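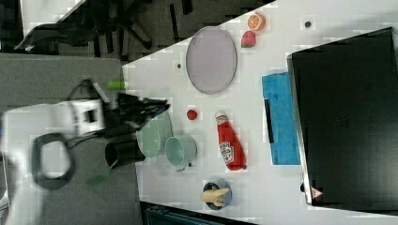

The Lavender Plate

Delali Tsikata had kept her mother's house for two years after the funeral, and in May she agreed to sell it. Her cousin Yayra drove up to help with the kitchen.

They started with the high cupboards. Yayra stood on the stepladder and handed things down, and Delali wrapped them in pages of the Ankrah parish bulletin, which her mother had saved in stacks. Neither of them talked much. The buyer wanted the keys by the end of the month.

"What about this one?" Yayra said.

It was the oval plate, the lavender one. Delali's mother had used it for fish and for nothing else.

"Put it with mine," Delali said.

"I was going to ask for it."

Delali went on wrapping a bowl. She had not thought anyone else remembered the plate. 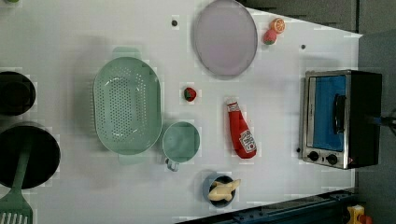
Two

They ate lunch on the back step – bread, sardines, a tomato cut in half. Yayra said that when she was nine she had stayed in the house for a whole summer, and that her aunt had let her carry the fish to the table every Friday.

"You were away at school," she said. "She told me not to run."

"Did you run?"

"Once."

Delali tried to picture it and could not. That summer she had written home for money and received 50 in an envelope with no letter. She had been angry about the letter for a long time.

"What did she talk about?" she asked.

"You, mostly. It got boring."

A man came to read the meter. Delali showed him where it was, and when she came back Yayra had washed the forks.
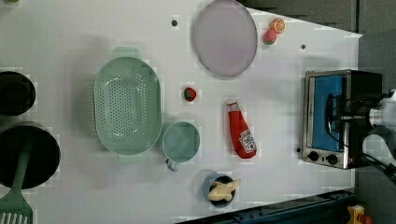 Solange Arruda
Fiction Editor, Unwood

By four the cupboards were empty. They loaded Yayra's car first because she had the longer drive. Delali put the plate on the passenger seat, wrapped twice, and pulled the belt across it.

"You're sure?" Yayra said.

"Bring it when you come. I'll buy the fish."

Yayra started the car. Delali stood in the road until it had turned at the school, then went back in to sweep.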